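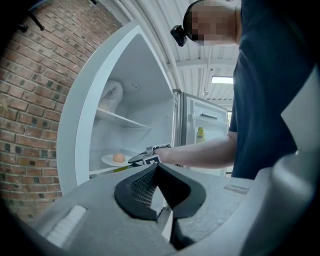

Pinza de mano junto a un huevo, en la balda de un frigorífico abierto.

Automatización de las tareas domésticas

De la enciclopedia abierta Skarnalano, sección Técnica y vida cotidiana. Artículo firmado por Sofia Vasilakis. Última revisión: 26 de septiembre de 2020.

La automatización de las tareas domésticas es el intento de que una máquina haga en una casa lo que hace cualquiera de nosotros sin pensarlo mucho: recoger, fregar, doblar, guardar la compra. Los artículos de esta enciclopedia van firmados y me dejan escribir en primera persona, así que aviso desde ya de que le tengo mucho cariño al tema y de que mi respuesta corta a la pregunta de siempre (¿pueden ya?) es que algunas cosas sí, bastantes a medias y casi ninguna en una cocina que la máquina no conozca.

Qué entra y qué no entra

Yo dejo fuera la lavadora y el lavavajillas, aunque hay quien me lo discute, y con razón. Son máquinas estupendas que automatizaron la parte más pesada del trabajo de casa, pero lo hicieron metiendo la tarea dentro de una caja. Nosotros seguimos cargando, vaciando y colocando. Lo que se estudia bajo este nombre es justo lo que queda fuera de la caja: coger un objeto, llevarlo a otro sitio y soltarlo sin destrozos.

La aspiradora autónoma sí entra, y es el gran éxito del ramo. Se mueve sola, vuelve a su base y perdona muchos errores, porque si choca con una silla no pasa casi nada. En cambio no agarra. En cuanto una tarea pide agarrar, la cosa se complica una barbaridad.

El problema del frigorífico

Si tuviera que elegir un solo mueble para explicar la dificultad, elegiría la nevera. Hay que abrir una puerta que opone resistencia al principio y luego cede de golpe, meter el brazo en un hueco estrecho y no tirar lo de delante al buscar lo de atrás. Las baldas de cristal son transparentes y devuelven reflejos, y muchas cámaras de profundidad se llevan fatal con las dos cosas. Una bolsa de plástico arrugada no tiene una forma fija que aprenderse: cada vez que alguien la toca es, a efectos de la máquina, un objeto nuevo.

Y luego está el huevo, claro. Un huevo en un plato puede rodar si lo rozas de lado, se escapa si aprietas poco y se rompe si aprietas mal. Las personas ajustamos la fuerza con las yemas de los dedos en cuanto notamos que resbala – muchas pinzas robóticas no tienen nada parecido y deben arreglárselas con la vista y con lo blanda que sea la goma. Se usa mucho como prueba, supongo que también porque sale barato repetirla.

Cómo se enseña una tarea

Durante años lo normal fue programar cada movimiento. En una fábrica eso funciona de maravilla, con la pieza siempre en el mismo punto. En una casa no hay dos mañanas iguales, y por eso ha ganado terreno el aprendizaje por demostración: una persona hace la tarea, se registran sus movimientos y un programa intenta sacar de ahí una manera general de hacerla.

La demostración puede hacerse moviendo el brazo del robot con las manos, a distancia con unos mandos o con una pinza que la persona lleva en la mano. A mí esta última me parece la más bonita. Se trabaja casi a ritmo normal y en cocinas de verdad, sin tener que subir un robot por las escaleras. Las marcas cuadradas en blanco y negro que llevan pegadas algunas pinzas sirven, en muchos sistemas, para calcular su posición a partir de la imagen.

Tiene su pega: la persona que demuestra sabe muchísimo que no queda grabado. Sabe que el plato está un poco cerca del borde, o que esa puerta se cierra sola. El registro guarda el gesto y se pierde el motivo.

El caso de Gatau

El ensayo que mejor conozco es el del taller Sotiropoulos, en Gatau, que dirigió Kyriaki Antoniadis y que empezó en enero. Reunieron 1.000 demostraciones de una sola tarea, pasar un huevo de un plato a una huevera, y después probaron el sistema con un brazo fijo en dos cocinas distintas. En la cocina donde se había grabado casi todo, el brazo completó 632 intentos seguidos antes de la primera rotura. En la otra rompió 18 huevos la primera tarde (¡yo estaba allí, y olía!).

Antoniadis atribuyó la diferencia a la luz y a la altura de la balda. Yo añadiría el plato, que en la segunda cocina era más hondo, pero ella no lo ve tan claro y el asunto sigue abierto. Me quedo con lo primero, porque una tarea entera y bien hecha, aunque sea en una sola cocina, hace unos años me habría parecido ciencia ficción.

¿Y en el taller?

En la industria el panorama es más alegre. Soldar, pintar y paletizar son trabajos que las máquinas hacen desde hace décadas. Lo que se resiste se parece mucho a lo de casa: sacar piezas revueltas de un cajón, manejar cables, meter algo blando en un envase. La firma Sedance, que prepara pedidos de menaje, probó un brazo para las cajas de vasos y lo mantiene en la línea, pero los pedidos mezclados los siguen montando personas, que además repasan el relleno de cada caja.

Estado actual

Doblar toallas lo he visto hacer, despacio. Abrir cajones y puertas también, con modelos de tirador conocidos. Vaciar un lavavajillas entero, con sus cubiertos encajados y sus tápers del revés, solo en vídeos acelerados, y conviene mirar siempre la velocidad de reproducción antes de entusiasmarse. Guardar la compra completa en una nevera ajena no se lo he visto hacer a ninguna máquina sin ayuda.

Queda además la cuestión del precio, que en este artículo apenas toco, y la de la seguridad con niños o animales cerca, que merece entrada propia.

Véase también: Aprendizaje por demostración. Pinza robótica. Percepción de objetos transparentes. Electrodoméstico.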